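Ginevra Valentini
@ginevravalentini
June 11, 2020

1/ A few of you asked how I went from "person who owns one cookbook" to "person who writes a letter by hand nearly every evening," and I promised a proper answer, so get yourself a cup of something, because I have never in my life told a story the short way.

2/ It started in March with my old neighbor Gualtiero Villa. We lived across the landing from each other on Serra Street for years, and then he moved out to Broltetitz to be near his daughter, and we did what people do. Birthday text, holiday text, a thumbs up on a picture of soup.

3/ Then one morning there was an envelope in my mailbox with real handwriting on it. Two pages, both sides, in blue ink. He told me about his tomatoes, his knee, a fight he was having with the county over a ditch. I read it standing up in the hallway with my coat on and then I sat down on the stairs and read it again!

4/ I wanted to write back that same night and I found out I had no idea how. I sat there with the pen and wrote "Dear Gualtiero, thank you for your letter," and that was all I had. I can type all day long. My hand had just gone quiet on me (and it cramped, too, by the bottom of the first page).

5/ So for those of you who want to try it, I'm going to put down what has helped me, in the order I figured it out. None of this is expert advice. I'm a dental office receptionist with a box of stamps.

6/ TIP ONE: ANSWER THE LETTER YOU GOT
Keep their letter beside you and go through it. They asked about your mother? Tell them about your mother. They told you about a ditch? Ask about the ditch. By the time you've done that you have most of a page and you're warmed up, and your own news starts coming along by itself.

7/ I used to think this was a bit lazy, like copying someone's homework. Then my uncle Gaetano Amato, who wrote to his brother for 30 years across an ocean, told me the letters he hated were the ones that never answered anything. "I ask him about the roof," he said, "and he tells me about a parade."

8/ TIP TWO: SMALL NEWS IS THE GOOD NEWS
I spent my first few letters trying to save up something important. Please don't do this, you'll never mail a thing. Tell them what you had for lunch. Tell them the bakery changed its rolls and you don't care for the new ones. Gualtiero wrote back a whole paragraph about those rolls.

9/ My friend Corrado Benedetti writes me about the bus. That's it, that's the letter, who was on the bus and what they were arguing about. I would not trade those letters for anything. I keep them in a cookie tin, and I've read the one about the man with the cello out loud to at least three different people.

10/ TIP THREE: PICK ONE SPOT AND KEEP IT CLEAR
I tried the couch, I tried the bed, I tried the kitchen counter next to the toaster (crumbs in the envelope, sorry, Corrado). What you want is a flat tabletop with room for both elbows, and nothing on it that beeps at you. Mine doesn't have to be pretty. I like a pale wood grain to look at while I'm stuck for a word, the long wavy kind that wanders off sideways, and I can lose a good minute that way and come back with the word.

11/ Light matters more than I expected, too. Too much shine coming off the table and I start squinting and my lines go downhill. I moved my lamp over to the left, and now my shadow stays off the page while I write. If you're left-handed, put it on the other side. 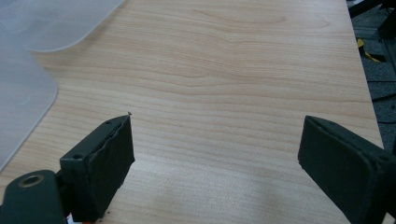
12/ TIP FOUR: CHEAP PAPER FIRST
I went out and bought very nice paper right away, a box of 24 sheets, cream colored, with a little deckled edge. Then I was too scared to use it! I wrote everything out on scrap first and copied it over, and the copies came out stiff as a board. You could tell.

13/ Now I use a plain pad from the drugstore and I cross things out. I put arrows in. I write up the side when I run out of room. Urs Kälin, who repairs fountain pens and fixed my grandmother's for me, told me he likes seeing a crossed-out word because then he knows what the person nearly said. I've thought about that a lot since.

14/ The nice box is still in the drawer, by the way. I've used it for two condolence letters and one wedding.

15/ TIP FIVE: STOP WHEN YOU'RE TIRED
A letter can end anywhere. "My tea is ready, so I'll leave you here" is a perfectly good ending, and so is "I can hear the rain starting and my towels are out." You can also put the pen down and pick it up tomorrow. I write "next morning" in the margin and keep going, and I love getting letters like that, with a whole night folded up in the middle of them.

16/ TIP SIX: MAIL IT UGLY
I had one to my cousin that sat on the shelf for weeks because I'd spilled a drop of coffee on it and I was going to redo it. By the time I looked at it again half the news was stale. I put a circle around the stain, wrote "coffee, sorry," and walked it to the mailbox before I could change my mind. She told me it was her favorite.

17/ A few quick ones from the replies. Yes, postcards count! Yes, you can write to someone who never writes back, and I have one of those, and I've made my peace with it. No, I don't keep copies, although Gaetano does, and he says he's glad of it.

18/ And for whoever asked what to do if your handwriting is terrible: print. Leave a bit more space between the lines than you think you need. Gualtiero's is awful, bless him. I spent a whole evening on a word that I was sure was "lobster" and it was "lawyer," and that changed the ditch story quite a bit.

19/ If you'd like somebody to start with, think of the person you keep meaning to call. Mine was my old piano teacher over on Demer Avenue. I hadn't spoken to her since I was in school, and I wrote her one page, and she sent me back four, plus a pressed pansy and a reminder that I never did learn my scales.

20/ Anyway, there's a letter from Broltetitz on my table that came yesterday and I haven't answered it yet. The county sent a man out to look at the ditch. I'll be off here for the evening!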